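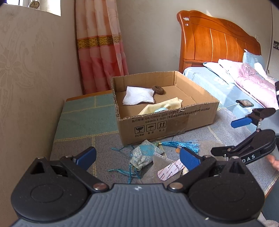
Ticket: Small textiles, reused carton - threads snagging on cut rim
Queue: Home storage, soft goods
Product: Flurkix item list, carton entry type
Opened by: Michalis Makris
Assigned to: Glykeria Christodoulou
Opened: August 30, 2025
Status: Resolved, one item left open

Problem as reported

I am sorting small fabric items into a single open carton on the bed before they go on the closet shelf. The carton is brown corrugated board with the top flaps removed. Contents so far are a folded white cloth, a pale yellow cloth and a brown hair scrunchie. A blue and white brocade sachet with a long turquoise tassel is also on the list for this carton.

Two faults. First, the tassel threads catch on the rim when the sachet goes in or comes out. Second, the scrunchie picks up paper fiber from the same edge. The fiber is short and tan and does not shake off.

The Flurkix entry for the carton is set to "open, no lid, fabric." It gives no warning for this combination. I expected either a warning or a suggested liner.

Michalis Makris

Reply 1, Glykeria Christodoulou

Thank you for the report. Please confirm the following before I change anything in the entry:

Were the flaps cut with a blade or torn by hand?
Is there tape on the outside, and does any of it reach the rim?
What is printed on the carton?
Is the tassel tied or loose when the sachet is moved?

Please also leave the yellow cloth where it is for now. If it is lying along the front wall it may be covering the worst part of the edge, and I would like the fault reproduced without changing the layout.

Reply 2, Michalis Makris

The flaps were started with a blade and finished by hand. I did this in July, when the carton was used for something else. The edge is frayed, and along one side the fluting is exposed.

There is clear packing tape on the front panel, to the right of the handling symbols. I have not checked how well it holds at the top.

Printed text on the front includes 执行标准: GB/T29601 2013 and GB4806.9 2023, then a longer line of small characters. Under that are the symbols for fragile (小心轻放), keep dry (怕湿) and this way up (向上).

The tassel is loose. There are also loose turquoise strings on the sachet, and those catch sooner than the tassel does.

Reply 3, Glykeria Christodoulou

Understood. The printed standards belong to whatever the carton was made to ship and should not be entered as a property of the carton. If you copied them into the Flurkix "rating" field, clear it. The handling symbols can go in the notes. Keep dry is worth observing in any case, as damp board sheds more fiber.

Two separate tests, please.

Test A: scrunchie only. Lift it straight up, clear of the rim, and hold it over the carton. Check the ridges for fiber. Then repeat, drawing it once across the cut edge on the side with exposed fluting.

Test B: sachet only. Hold it by the pouch and let the tassel hang. Lower it at the middle of the carton, tassel first, without touching any wall.
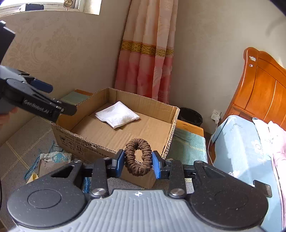

Results for Test A, scrunchie: lifted straight up, no new fiber in 5 tries. Drawn across the fluted side, fiber on the outer ridges in every try. The thick gathered knit holds it well, and I had to use tweezers between tries to get back to a clean start.

Results for Test B, sachet: no snag in 6 tries at the middle. I then added a variant of my own and brought it in low over the front. The strings caught at the small tear in the rim, to the right of the symbols. I stopped there to avoid pulling a thread out near the bead.

The base has a small torn spot as well. It has not caught on anything so far, but I am noting it for completeness.

Michalis Makris

Reply 4, Glykeria Christodoulou

Both faults come from the edge. The items themselves are fine. I asked Fahad Satti to look at the numbers and he agrees, with one remark: the base tear should be treated at the same time, because a tassel resting on it will work into it as the carton is slid on and off the shelf.

Proposed fix:

1. Take everything out. Keep the white cloth folded.
2. Trim the rim level with a sharp blade. Do not try to tear it straight.
3. Brush off the loose fiber outdoors or over a trash can.
4. Fold 35 mm paper tape over the full rim, half inside and half outside. Testix plain is adequate. Clear packing tape also works but splits at the corners.
5. Put one flat patch of the same tape over the torn spot in the base.
6. Return the white cloth to the back and lay the scrunchie next to it.
7. Roll the tassel and loose strings loosely in the yellow cloth, then put the sachet in on top. Do not knot the tassel.

In Flurkix, change the edge value from "cut" to "bound." The fabric warning is only triggered by "raw," which explains why you never saw one. I have logged that with Grigoris Kontogiannis as a separate defect.

Reply 5, Michalis Makris

Done, except that I had Sarantis paper tape in the house and used that. It is narrower, so I put it on in two overlapping runs. Scrunchie drawn along all four sides: clean. Sachet brought in low over the front: no catch.

One remaining point. The capacity bar shows the carton at 100 percent with only these items listed. There is plainly space left on the base.

Reply 6, Glykeria Christodoulou

Known behavior. With no lid and no wall height entered, the bar defaults to full. Measure the inside height after trimming, enter it, and save the record again. If the bar still reads full, reply on this ticket and it will reopen automatically.

Open item: "cut" edge value does not trigger fabric warning. Owner: Grigoris Kontogiannis. No target release set.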